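Ralum > Kitchen > Food Prep > Washing Fruit and Veg

Search Ralum... Go

How to wash fruit and veg without buying anything new

Every few months a new bottle turns up in the supermarket promising to lift wax, dirt and who knows what else off your apples. The one I tried most recently was Nisano Produce Mist, which cost me $11 and smelled like a hotel lobby. I used it until it ran out. My apples tasted like apples, same as the week before.

You can do the whole job with a tap, your hands and a cheap brush.

What you need

Cold running water
A vegetable brush you don't use for anything else
A colander
A clean tea towel

Before you start

Wash your hands, then give the sink a scrub with dish soap and rinse it out. Many guides skip this and go straight to the strawberries. I don't see the point of fussing over a lettuce leaf and then dropping it where the raw chicken tray sat last night.

Take off any stickers and rubber bands. Leave stems and tops on for now, as cutting first gives grit a way in.

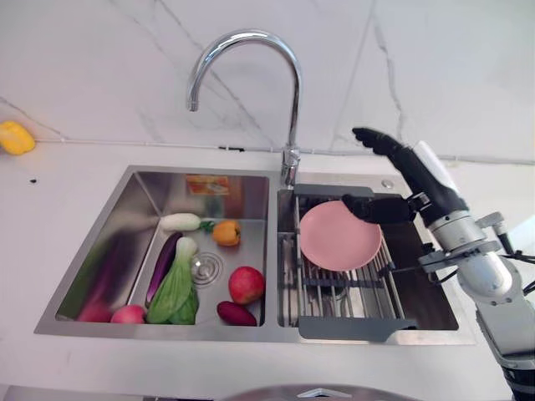 But vinegar has to be better than plain water, one reader wrote in after the last version of this page, or why would everybody's grandmother use it? Fair question. A vinegar soak may well do a little more on some things. It also costs money, takes up a bowl and leaves raspberries tasting faintly of chip shop. If you like doing it, mix one part vinegar to 3 parts water, keep it short and rinse well. I'm not convinced it earns its place on a weeknight. Dish soap I'd leave out altogether, as fruit can soak it up.

Step 1: Firm things

Hold potatoes, carrots, radishes and melons under the running tap and scrub with the brush. Go over the whole melon, even though you won't eat the rind, because your knife is about to go through it. Capsicums and apples only need a rub with your hands. Watch the dip around the stem, where dirt likes to sit.

Step 2: Leaves

Pull the head apart and throw out the outside leaves if they look tired. Swish the rest in a big bowl of cold water, lift them out and look at the bottom of the bowl. If there's grit, tip the water and go again. Leeks usually want 4 goes. Pouring the lot through a colander just puts the sand back on top.
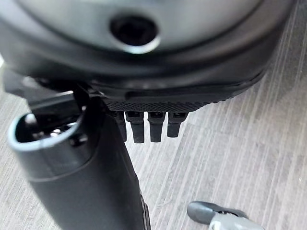
Gordon Pelley
Food and Household Writer, Ralum
Updated Aug 4, 2019

Step 3: Berries

Leave them until you're ready to eat. I know there are videos telling you to wash the whole punnet the minute you get home and it'll last a fortnight. Mine grew fur. Put them in the colander, run the tap gently and turn them with your fingers. Mushrooms get the same quick treatment, and no, they don't fill up like sponges.

Step 4: Drying

Pat everything with the tea towel. Salad spinners do work, I'll admit, and our old Colano still gets used for lettuce. The roll-up racks that go over a sink are handy if your bench is small. I looked at the Rainer one and couldn't see what the extra money was for. 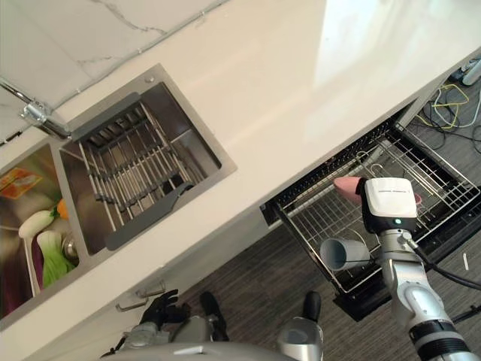 Double sink with a slotted rack in the right-hand basin.

What about bagged salad?

If the bag says it's washed and ready to eat, believe it. Washing it again in your own sink is more likely to add something than take it away.

How long does washed veg keep?

Carrots and celery are fine if they go into the fridge properly dry. Cut fruit shouldn't sit out on the bench for more than 2 hours, less on a hot December afternoon. Herbs I've given up predicting.

We use cookies to improve your experience on this site. Accept / Manage settings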